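15/06/2021, Majali print, reel 2

Continued with the sound of reel 2. The film was made for the Henoron market in a small language, and the only print we have came from the Fliruldale cinema when it closed. The songs are in better state than the dialogue, I think because the songs were recorded on other equipment.

Scanned 3,833 frames before lunch. The splice after the wedding song is opened again, so I repaired it with new tape and ran it by hand two times. Colour is still too red in the night scenes. I lowered red a little and saved it as a separate version, please do not write over the old one.

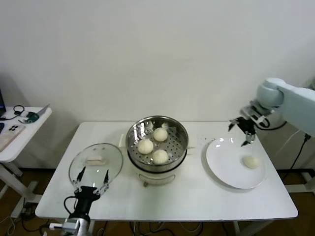 Three buns in the steamer basket, lid on the table.

Hum at 100 Hz is through the whole reel. I tried the narrow filter first and it took away also some of the hero's low voice, so I went back one step. Without filter the hum is heard mostly in the temple scene, where there is no music to cover it.

The Waso poster says the film had 48 songs. This can not be correct, the song book lists much fewer. Maybe it is a printing mistake, to check with the November newspapers.

Still open:
- subtitles of the comedy part, two jokes I do not understand
- missing end title
- disk has almost 2,000 GB used, move reel 1 to the archive before scanning reel 3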